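Work and Automation, Unit 4
Handout: The packing room at Barredo

Read this before Monday's class. You will need it for the short paper as well.

Background

Barredo packs mixed produce boxes for offices and small stores. Until two years ago every box was filled by hand at long tables. People worked in pairs, one picking and one checking, and they changed places at the break. The company then leased picking arms from Galtico and put them at half of the tables. The packing room had 162 employees before the arms came in, and it has the same number now, but what they do in a shift is different.

The case is based on interviews by Ditte Þrastardóttir, who spent a November in the packing room and talked to people on both shifts. Her full report is in the course folder. Page numbers below refer to it.

What the job was

Pickers were paid by the hour with a bonus for full boxes. The skill was mostly in the hands. A good picker could tell soft fruit from firm fruit by touch and put the heavy items in first without thinking about it. New people learned by standing next to someone experienced. There was no written manual for any of this, and the supervisors did not think one was needed (p. 16).

What the job is now

At the automated tables, one person works with each arm. The job title is cell operator. Operators load the trays, clear stoppages, and teach the arm how to handle items that are new or that it handles badly. Teaching takes more time than anyone planned for. Produce changes with the season and the supplier, and an arm that does well with one size of fruit may need new grip settings for the next.

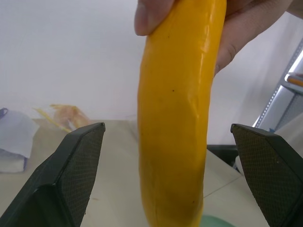

A large part of teaching is done by holding an item where the gripper can reach it and trying different widths and angles. The operator has to decide how far open the fingers should be, how close to the stem to grip, and how much pressure the skin can take before it marks. These are things the older pickers already knew. What changed is that they now have to put that knowledge into settings and short notes that the next shift can use.

Several operators told the interviewer they liked this work. Others said it was slow and that they missed talking to a partner. One former picker said she used to be tired in the shoulders at the end of a shift and is now tired in the eyes. Both groups agreed that stoppages were the worst part of the day.

Pay and records

The bonus for full boxes could not be kept as it was. An operator who spends an hour teaching fills fewer boxes that hour, although the whole table may gain from it later. For the first months teaching time counted as downtime, and operators avoided it when they could. The arms made more errors as a result. Management then added a separate code for teaching in Plureck, the shift software, and paid it at the bonus rate.

The software also keeps a record of each stoppage and the name of the operator on duty. One stretch of records covers 519 stoppages. Supervisors first read the list as a measure of the operators. The operators objected that many stoppages came from damaged trays, which they had no control over. Names were later removed from the weekly printout but are still stored in the system (section 4).

Terms to know

Cell: one arm, its table, and the person working there.
Tacit knowledge: what a worker can do but has not written down or explained.
Task shift: a change in the content of a job while the number of jobs stays the same.

Questions for discussion

Who should own the notes and settings an operator writes?
Was the first pay rule a mistake in design, or did it show what management valued?
How would a new employee learn about produce in a room where fewer people pick by hand?

For the paper, compare Barredo with the Drutero warehouse case from Unit 3. Use at least one passage from the interviews.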